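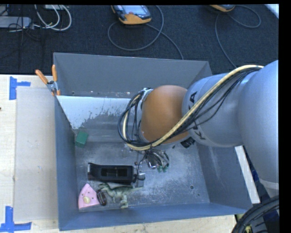

Clumeno tests grippers. Also arms, cameras and the controllers that tie them together, but grippers first, as that's where most people get stuck. You send us a gripper, or tell us which two you can't choose between, and we run them on the same arm, over the same metal bin, with the same mixed bag of things to pick. Nothing in the bin is chosen to be kind. A toy dinosaur lying on its side is a good one, all legs and tail, and a small green block tilted near a wall gives narrow fingertips something to think about. Then we write down what happened and send you the lot, good and bad.

Who we are

Two of us full time, Kaiwen Feng and Yuzhen Song, plus students in the summer. Kaiwen does the mechanical side — mounts, adaptor plates, cable runs, fingertips. Yuzhen does control and cameras and writes most of the reports. We met on a packing line job where the gripper had been picked from a brochure and had to be swapped out after 6 weeks. Clumeno started that October, in one room, with one arm bought second hand. We've got more room now. Not a lot more.

What we do

Side by side trials. Two or more grippers, one object set, same lighting, same start positions where we can manage it. A standard trial is 516 picks per gripper. Takes a few days, longer if your gripper needs its own controller.

Fingertip trials. Same gripper, different tips. Often the cheapest fix going and people forget to ask for it. We cut and mould our own for testing, in soft and hard versions.

Camera comparisons. Fixed over the bin, on the wrist, or both. Shiny things and dark things on grey metal are where cameras fall out, so expect plenty of those.

Controller checks. Will it talk to your arm, how long does it take to recieve a stop, what does it do when the cable gets knocked.

The object sets

We have 9 sets at the moment. Set one is boxes and blocks, very dull, good for a first look. Most customers end up on the toy and household set: curved, lumpy, glossy, awkward black plastic bits. You can send your own parts too and we'd rather you did. Please send spares, things get dropped.

How we report

Every pick gets logged: got it, missed it, dropped it, pushed it into a corner. Corners have a column to themselves. You get the log, the video and a short write up, usually four pages. No star ratings. If your gripper did badly we'll say so and show you which objects did it, and if we set something up wrong we rerun it at our own cost. That has happend. See the Gerko trial, where a loose wrist mount spoiled a whole day and we did the lot again on the Saturday.

Who we work with

Small firms mostly. Flidell came to us with a two finger design and left with a different pair of tips. Liang send us each new version of their wrist camera before it ships. Gerko we've mentioned. Also a few university labs, who get a lower rate — ask.

We don't sell grippers and don't take commission on them.

Visiting

Yes, please do. Trials run most days from 9 and the kettle's on before that. Allow 15 minutes for the safety talk, longer if you want to hold a pendant. Flat shoes, nothing dangly. Parking is at the back, not the front, the front is the bakery's.

Getting in touch

Use the form on the contact page. Tell us the arm, the gripper, the payload and what you're trying to pick up. Photos of the parts help alot. Yuzhen answers most messages, Kaiwen answers the ones with drawings attached.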